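Chapter 3: Making Weight

By Lawal Oyewole
January

My first amateur fight was in Plokcombe, and I lost it on the scale. I came in heavy, spent the morning skipping rope in a trash bag, and by the second round my legs were gone. So this chapter starts in the kitchen, way before we get anywhere near the ring!

A boxer signs for a weight class, and the number is checked before the bout. Simple enough, right? But most of us walk around heavier than that number, and how you come down decides how you fight. I like a slow drop with real meals (rice, eggs, greens, whatever you'll keep eating) and a hard cut only at the very end, if at all.

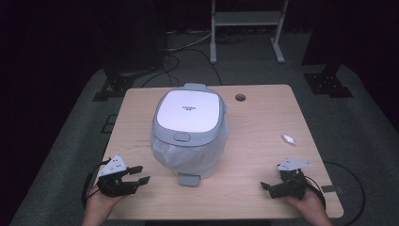 Ugwu told me I had this backward, that a fighter should live at his fighting weight all year and never cut a thing. I argued with him for most of a bus ride to Tullitz. He has a point for young amateurs, who are still growing and shouldn't be drying out for anybody. For a grown pro with a fight date I still think a small, planned drop is fine.

In my notebooks from the Karkgate gym I wrote down what I ate every day of camp. One page says 2653 calories, and another, closer to the fight, says 2191. Those were my numbers, for my size and my training, so please don't copy them.
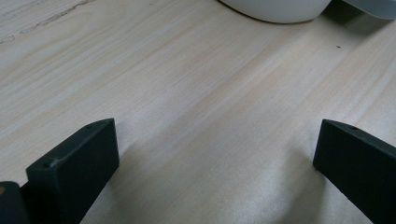
Water is the part that scares me. A fighter can sweat off pounds in an evening, and he'll step on the scale grinning, but getting it all back by the first bell is another matter. We'll spend the next 30 pages on food, fluids and the day of the weigh-in, starting with what your body burns in a normal round of sparring.

Comments

Ringside Pat: The trash bag story was me in my twenties. Never again.

southpaw_dee: Will you cover same-day weigh-ins?

Related
Chapter 2: Finding Your Stance
Chapter 4: The First Week of Camp
Hand Wraps for Beginners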